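Torex Field Recorder – User Guide
Section 5: Setting Up for a Location Session

By Heikki Niskanen
Updated October
11 comments | 131 shares

This section covers first-time input setup, gain staging and file handling for the Torex recorder. It assumes that the battery sled is installed and the firmware has been updated as described in Section 2. If the recorder has been used by another operator, load the factory preset before you start (MENU > SYSTEM > PRESETS > FACTORY). Settings from an earlier session stay in memory after a power cycle, including phantom power.

5.1 Connecting microphones

1. Turn all four gain knobs fully counterclockwise.
2. Switch the headphone output to its lowest level.
3. Connect microphones to inputs 1 through 4 with balanced XLR cables. Push each connector in until the latch clicks.
4. Press INPUT and select the source type for each channel: MIC, MIC+48V or LINE.
5. Wait for the channel lamp to stop blinking before raising the gain. With 48V enabled this takes up to five seconds.

CAUTION: Do not enable 48V on a channel connected to a ribbon microphone or to the output of a mixer. Disable 48V and wait for the lamp to go dark before unplugging any cable.

Note: Inputs 3 and 4 share one phantom supply. Enabling 48V on either channel enables it on both. If you need one powered and one unpowered microphone in this pair, move the unpowered one to input 1 or 2.

5.2 Setting the sample rate and bit depth

1. Press MENU and select RECORD > FORMAT.
2. Choose a sample rate. Use 48 kHz for anything that will be cut to picture. Use 96 kHz for effects that will be pitched down later.
3. Choose 24-bit or 32-bit float.
4. Press SAVE. The new format applies to the next file, not to a take in progress.

In 24-bit mode the gain knobs set the recorded level and a clipped take can't be recovered. In 32-bit float mode the knobs set only the monitoring level and the level written to the mix track. The microphone itself can still overload in either mode – this is heard as a rough edge on peaks even though the meters show headroom.

5.3 Gain staging (24-bit mode)

1. Arm the channels you will use by pressing the track keys. Armed tracks show a red bar.
2. Ask the performer to give the loudest passage, or make the loudest sound you expect to record.
3. Raise the gain until peaks reach –12 dBFS.
4. Set the low-cut filter. Start at 80 Hz for voice. Leave it off for room tone, machinery and ambience.
5. Set the limiter to ON for dialogue and OFF for effects.
6. Record a test of at least 30 seconds and play it back on headphones.

Listen to the test for cable noise, handling noise and hum. If there is hum on one channel only, swap the cable first. If it is on all channels, disconnect the external power supply and run from batteries. A hum that disappears on battery power points to a ground loop between the recorder and another device on the same circuit.

5.4 Using the Saklow wind cover

The Saklow cover fits over the built-in stereo pair. Slide it down until the elastic band sits in the groove under the capsules. The cover reduces level slightly above 10 kHz. To compensate, select INPUT > BUILT-IN > COVER ON. Remember to switch this off when the cover is removed, or recordings will sound bright.

Remove the cover for indoor work. If air conditioning can't be turned off, keep it on and place the recorder out of the direct air stream.

5.5 Naming and slating takes

1. Press MENU and select FILE > NAME.
2. Enter a project prefix of up to eight characters.
3. Set the take counter to 001, or to the number you want to continue from.
4. Hold SLATE to record a spoken label through the built-in microphone. Release it to return to the armed inputs.

A spoken slate should give the subject, the microphone used and its distance from the source. For surface and object sounds, name the material as well. Leave two seconds of silence after the slate so it can be trimmed off cleanly.
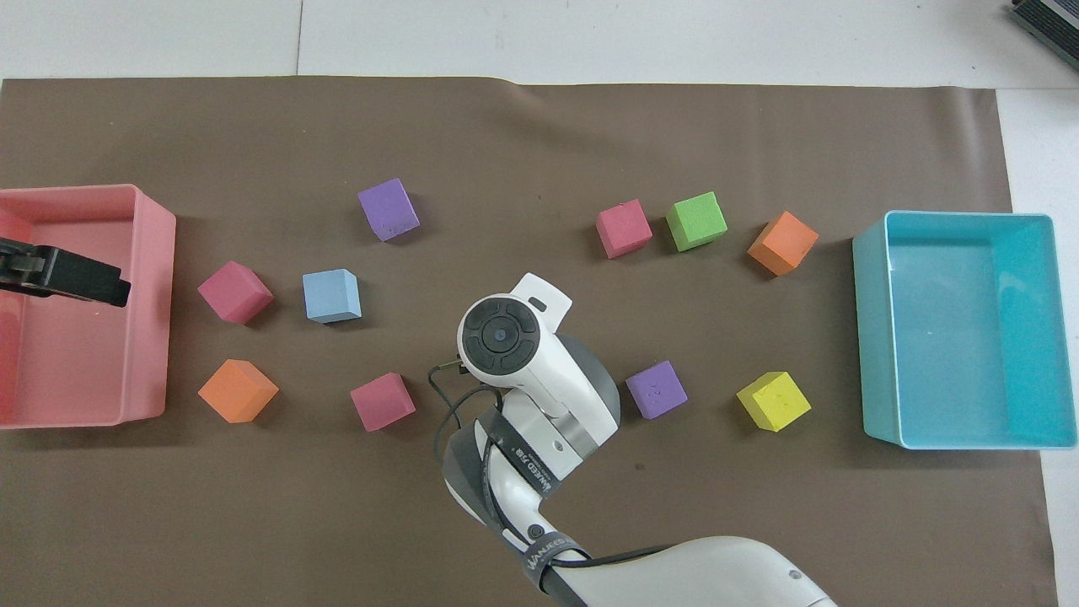
Files are written as prefix, underscore, take number. A file larger than 4 GB is split, and the parts are given the suffixes A, B and so on. Import all parts in order; they join without a gap.

5.6 Copying files

1. Stop recording and wait for the card lamp to go out.
2. Connect the recorder to the computer with the supplied USB-C cable.
3. Select STORAGE on the recorder screen.
4. Copy the whole session folder, including the small index file.
5. Eject the drive on the computer before pulling the cable.

Do not rename files on the card. The Gastton import plug-in reads track names from the index file and will skip any file that doesn't match.

5.7 Error messages

E11 – Card too slow. Format the card in the recorder. If the message returns, replace the card.
E24 – Clock lost. The external word clock has dropped out. The recorder falls back to its internal clock and marks the file at that point.
E30 – Index damaged. Select STORAGE > REBUILD. Audio is not affected.

Continue to Section 6 for timecode and multi-unit sync.

671 views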